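Workshop notebook - open day at Kumuris
Monday, June 1, 2026

Writing this up with my feet on a chair and a cold coffee next to me, so forgive the order of things. The open day is done, the doors are shut, and I want to get it down before it all runs together. Seventeen people signed in for the morning and 21 for the afternoon, including a very cheerful bunch from Espiritu who stayed well past their slot and asked the best questions of anyone.

We kept to the plan from April: short talk first, then hands on the grippers as soon as we decently could. I had written out nearly 15 minutes of talk and I think I gave five of them. People were leaning over the table already and it seemed unkind to keep them from it! The white sheet was a good decision (thank you to whoever pushed for it, I was grumpy about it at the time). It makes everything so much easier to follow from the second row.

The strip came first, because it is light and bendy and shows right away how gently the fingers have to close.
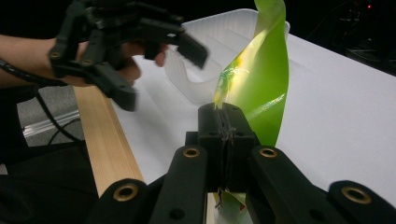
Green strip between the finger pads, second gripper strapped on at the back by the bin.

A lady from the Ullo group wanted to know why we don't use something stiffer, and I went on far too long about soft things and how they never sit the same way twice. She was patient with me. For next time I'd like to have a stiff strip and a soft one side by side, so people can feel the difference in their own fingers and I can talk less.

Then the groceries. Corn starch is a lovely thing to practice on: the bag slumps and creases, the weight moves around inside it, and everybody knows what it feels like in the hand at home. I told the afternoon group to start with the fingers wide and come in slowly from both sides.

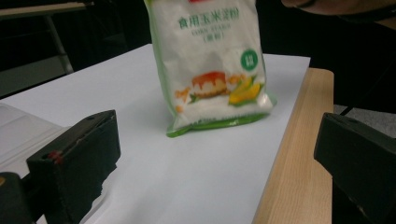

The other thing I kept repeating was to watch the tips and forget about the wrist, which tends to look after itself once you stop thinking about it. The Iltodent visitors took to this quickly - they do fiddly work all day, so I suppose they would. One of them asked whether the jaws could be made narrower. I said I'd look into it, and I'm writing it here so that I do.

We finished with both hands at once, which is where people slow down and go quiet. It is a funny feeling, having a gripper on each side and needing them to agree with each other, and I remember being hopeless at it for my first week or two. 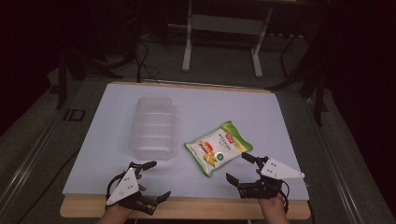 Both grippers over the sheet, tub and bag on the table.

Notes for whoever sets up next:
- Put the sign-in sheet by the door and leave it there. It wandered.
- Two-handed turns need longer than we gave them. Try 15 minutes and fewer groups.
- Go over the cable runs before people come in.
- Print more of the handout, the afternoon ran short.
- Write back to Espiritu about a return visit. They offered to bring lunch, and I did not argue.

Finger pads to be checked tomorrow morning before anyone books the table.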